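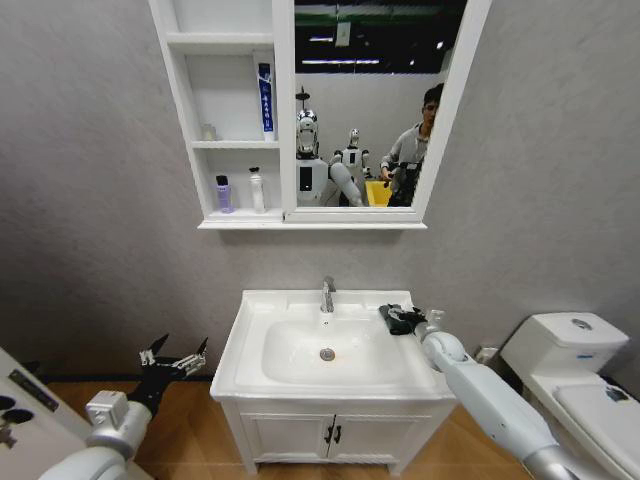
Unit 3: Small bathrooms, basin area and mirror cabinet
Course: Domestic Cleaning and Room Care, Stirklow Training Centre
Handout revised 12/06/2023

Read this before the practical. Bring it with you, as the order of work is marked against it.

3.1 What the unit covers

The basin area means the wall cabinet, the mirror, the open shelves, the basin with its tap and waste, and the cupboard underneath. Toilets and showers are in Unit 4. Floors are done last and are covered in the April notes, which have not changed.

You have 20 minutes for the whole basin area. Most people run short on their first attempt because they start with the basin, then drop dust and smears into it from the shelves. Work from the top down.

3.2 Order of work

Open the door or window if there is one. Put gloves on.
Take everything off the open shelves, one shelf at a time. Stand the items on a folded towel, in the order they came off.
Dust the top of the cabinet with a dry cloth.
Wipe the shelves, top shelf first. Include a shelf with nothing on it.
Wipe the back panel and the inner corners.
Clean the mirror.
Wipe the ledge under the mirror.
Put the items back.
Clean the tap, the rim, the bowl and the waste, in that order.
Wipe the cupboard doors and handles.

3.3 Shelves

A mirror cabinet with an open section at one side, like the one at the top of this handout, is common in rented flats. Everything on it can be seen from the door, so it has to look tidy as well as be clean.

Each item gets a wipe before it goes back, base included. Pump bottles leave a ring, and the ring comes back within a day if the base is sticky. Tubes standing on their caps should be wiped round the cap. Glasses are washed in the kitchen with hot water and washing-up liquid, never in the basin you are about to clean.

Put things back where they were. If the household has asked for the shelves to be arranged, use this as a guide:

Items used every day: middle shelf
Pump bottles and heavier bottles: bottom shelf
Spare or seldom used items: top shelf, or in the cupboard

Leave a gap between items so that each can be lifted out without knocking its neighbour. Labels face forward. Do not throw anything away, even if it looks finished. Put it to one side and ask.

White shelves hide white residue. Bend down and look along the surface towards the light, or run a dry fingertip over it.

3.4 Mirror

Use two cloths, one damp and one dry. Spray on to the cloth and keep spray off the glass itself, as liquid that runs down behind the frame will lift the silvering over time. Start at the top corner and work across in overlapping strokes. Finish with the dry cloth.

Check from the side as well as from the front. Smears that do not show face on will show from an angle, mostly near the edges of the frame.

The ledge at the bottom catches drips and toothpaste. Wipe its underside too.

3.5 Basin and tap

Rinse the bowl with warm water. Apply Hilia cream cleaner to a damp sponge and do the flat rim first, then the bowl. Do not use a scouring pad on ceramic or chrome. For a single-lever tap, clean behind the base, where the sponge does not reach, with an old toothbrush. Limescale at the spout: cloth soaked in Brirnow descaler, 14 minutes, then rinse well.

Clear hair from the waste with gloved fingers, brush round the metal, and run the tap. Dry the chrome with the dry cloth. Water left on it will mark.

Never use the descaler together with bleach.

3.6 Cupboard below

Panelled doors hold dust in the grooves. Use a damp cloth over one finger. Handles are touched more than any other part of the cupboard, so wash them and wipe behind them. Do not open the doors unless the job sheet says the inside is included.

3.7 Before the practical

Practicals are in room 131. Bring three cloths, a sponge, an old toothbrush and gloves. Cleaning products are supplied.

Reading: Tuominen workbook, the pages on hard surfaces. Fill in the job sheet at the back and hand it in at the start of the session.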